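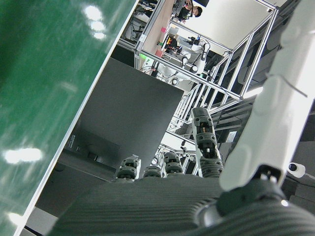
Teaching by hand

At the Lavham laboratory, a robot's education begins with an operator. Da-eun Gil, who leads the Skalleck programme, asks each trainee to record 100 demonstrations of a single task by remote control before moving to the next.

"The fingers are the slow part," she says. "An arm can be guided in an afternoon. A grasp takes patience."

The programme has gathered 3000 recordings to date. Work on two-handed tasks is due to start in April.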